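Chapter 4
Paying for It: Budgets, Quotes, and the Stuff That Isn't on the Quote

The first equipment budget I ever wrote had one line in it. It said "robot," and next to it was the number the sales rep at Kouris had given me over the phone. My boss at the time, Magdalini Fragkou, looked at it for a good long while and then asked me what the robot was going to stand on. I had no idea. I also had no idea what it would pick things up with, who would move the air line, or where the old packing bench would go while we put the new one in (it went in the hallway, and it stayed there until December).

So this chapter is about the other lines. We're going to take one small purchase from the first "wouldn't it be nice" conversation to a signed order, and by the end you should be able to draft a budget of your own that a reasonable person would approve. You'll need the worksheet from Chapter 3, a pencil, and if you can get one, a real quote from a real supplier. Ask around! People are surprisingly happy to hand over old quotes once the prices are out of date.

Our running case is the shop in Malville, which you met in Chapter 2. They want to automate one job: lifting finished parts out of a tray and setting them in a carton. Paraschiva Stoica runs the floor there, and she has narrowed it down to two offers. Ristar will sell her an arm, a stand and a gripper as a package. Flestau will sell her the gripper and leave the rest to her. The Flestau price looks wonderful until you start filling in the blanks.
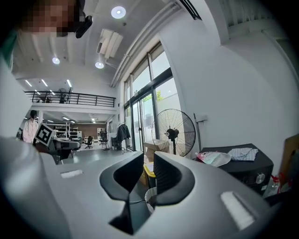 I like to begin with the gripper, and I know that's backward from how most catalogs are laid out. The arm is the expensive, good-looking part, so everybody shops for the arm. But the fingers are what touch your product, and they're the part you'll be replacing. Paraschiva was quoted $467 for a spare set of fingers. She put down one set, and I told her to put down more, and we argued over it for most of a lunch. We'll work through that argument properly in Section 4.3, with her numbers, and you can decide who was right.

Cables are the next thing people leave off. Then mounting hardware, then guarding, then the hours your own staff will spend standing next to the machine while it learns its manners. That last one is a real cost even though no invoice ever shows up for it. In Malville the first draft had 18 hours of staff time in it for the whole installation. Paraschiva read it, laughed, and crossed it out, and I'd have done the same.

Then there's the cushion. I use 20 percent on a first purchase and less on a repeat order from the same supplier. Some finance people hate seeing a line called "contingency," and if yours is one of them, you can spread the money over the lines you trust least. Just write down where you put it, or you'll forget and cut it yourself in the second draft. I've done that. It cost us $2000 and a pretty uncomfortable meeting.

Before you go on to Section 4.1, take a blank sheet and list everything you think Paraschiva needs to pay for if she picks Flestau. Leave the prices off for now, and keep the list somewhere handy. You'll be adding to it in every section of this chapter, and in 4.5 we'll set it next to the Ristar package and compare the two line by line.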